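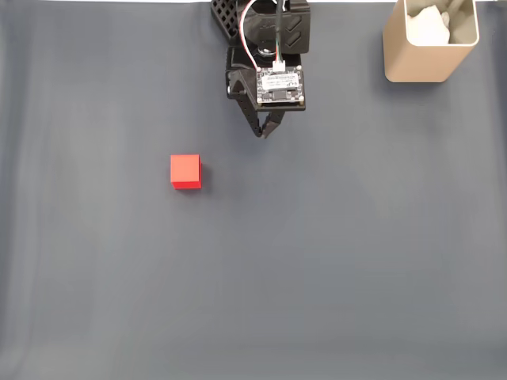 How long is the wait for a supported flat with Rissanen right now?
Depends on your support needs, but most people I know of waited until May after applying in winter.

I moved into one of their buildings last year and I keep getting messages asking how it works, so here goes, a little thread.

2/ You can't just walk in and apply. Somebody has to refer you - the city housing desk, a shelter, or a probation worker. Mine was the shelter on Dromel Street and they did the form with me in one sitting.

3/ Money stuff. My rent is 1250 a month on paper, and housing benefit covers nearly all of it. I pay a service charge of 60 myself. Set that up as an automatic payment, please, I missed one and the letter scared me half to death!
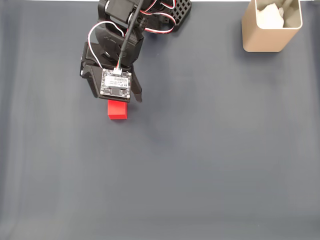 Posted by Ans De Haan · Friday

4/ You get a support worker (mine comes once a week, more in the beginning). We did budgeting, we did phone calls I'd been dodging, and one time we just put up curtains.

5/ Can you have guests? Sure, but they sign in downstairs and overnights need an OK first. Pets are a maybe, ask before you move in.

6/ Somebody asked about furniture. Bed, table and fridge were there already. I got a grant for the rest, roughly 1000, and it took forever to come through - apply the day you get your keys.

7/ Next one will be about moving on to a regular lease, I have my first meeting about that soon.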